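My afternoon at the Bramis open day
Posted in February by the author of Skernolen Notes
Reading time: 3 min

In the morning I almost stayed home, but the bus number 46 goes directly to Jestside, so I took it. Bramis opened its workshop for visitors until 3 p.m. and I wanted to see how they teach robots to pick up small things. I expected big machines behind glass. The part I liked most was a table full of ordinary objects and grippers that you hold in your hand.

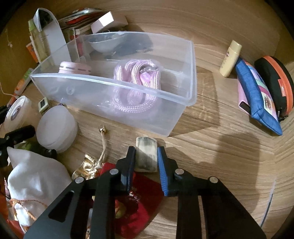

Awasthi wrote to me after I shared my first impressions: the difficult part is never the closing, it is the approach, and if you come in crooked you will push the object away before you touch it. I can confirm this from my own experience. My first try was very crooked.

The guide was patient with us. She explained that every grasp is recorded and gets a number, and mine was 3801, so many people had done this before me. You must move slowly and keep the wrist quiet, which is harder than it sounds when other visitors are watching you.

Round things gave me more trouble than blocks. With a block you have two flat sides and you know where to go.
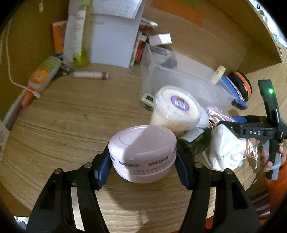
With a round one you need to meet the middle from both sides, or it wants to turn. I asked if the pads could be softer, and the guide said they had tested this and went back to the firmer rubber. I stayed until closing and missed my bus.

We use cookies to improve your visit. Accept | Settings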